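Galería: mantenimiento de la pinza de mano Zidach
Taller de Peno, puesta a punto de junio
Textos: Candela Pacheco

La pinza Zidach de accionamiento manual pasa por la mesa cada 700 ciclos de agarre. En esta ocasión entró con 690 en el contador, aprovechando que la célula Rostilska estaba parada por un cambio de utillaje. El trabajo cubre los dedos, las almohadillas, las bielas y los casquillos. La electrónica se revisa en otra sesión y no entra en esta página.

Antes de desmontar
La pinza se desconecta del registro y se deja con el gatillo suelto. Se anota el valor del contador en la hoja de la herramienta y se abre y cierra varias veces a mano, despacio, con los dedos lejos de cualquier pieza. Si se nota un punto duro en el recorrido, se apunta en qué posición aparece. La anotación sirve después para saber qué biela hay que mirar primero.

Limpieza de las bielas
Se pasa un pincel seco por las articulaciones y después un paño sin pelusa. No usamos aire comprimido, que mete el polvo en los casquillos. Los agujeros vacíos de las bielas se repasan con un bastoncillo. En la revisión anterior se encontró viruta de la fresadora en uno de ellos y desde entonces figura como punto aparte en la hoja.

Casquillos
Los casquillos van a presión y no se lubrican. Se comprueba el juego moviendo la biela de lado con la pinza sujeta. Si hay holgura que se note con la mano, se cambia el casquillo y también el pasador. Los recambios están en el cajón de Nassar, con la referencia 165 en la etiqueta. La caja antigua lleva la misma referencia pero es de otra tolerancia: no mezclar.

Almohadillas
Se cambian cuando el borde levantado supera los 2 mm o cuando la cara de agarre pierde relieve. Por debajo de ese valor se recortan los hilos sueltos con una cuchilla nueva, se limpia la superficie con alcohol isopropílico y se deja secar antes de volver a cerrar los dedos. Los restos de adhesivo salen mejor con una espátula de plástico. La metálica marca el bloque.

Puntas de los dedos
Los tornillos se aprietan con la pinza cerrada, para que las caras queden enfrentadas antes de fijar. Después se abre del todo y se mira que la separación sea simétrica respecto al cuerpo.

Los dedos abiertos sobre la mesa. Las almohadillas tienen los bordes gastados y en la de la izquierda cuelgan unos restos por la parte baja. En los extremos redondeados de las bielas asoman los casquillos de color latón.
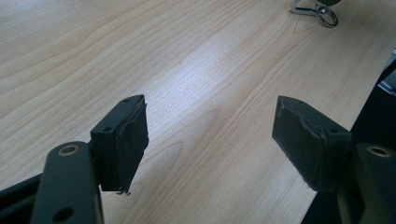 ¿Hay que cambiar las almohadillas de los dos dedos a la vez?
Se cambian siempre en pareja. Una nueva frente a una gastada desplaza el punto de contacto y la pieza queda girada al cerrar.

Montaje y comprobación
Se cierran los dedos sobre una galga y se mira a contraluz que las caras apoyen en toda su altura. Luego se repite el recorrido a mano y se compara con lo anotado al principio. Con la pinza conectada de nuevo, el cero se toma en posición cerrada y sin pieza.

El contador se pone a cero al final, cuando la hoja está firmada. Quien encuentre una pinza con el contador a cero y la hoja sin firmar debe devolverla al taller y no montarla en la célula.

Recambios y hojas de herramienta: armario de Peno, estante inferior.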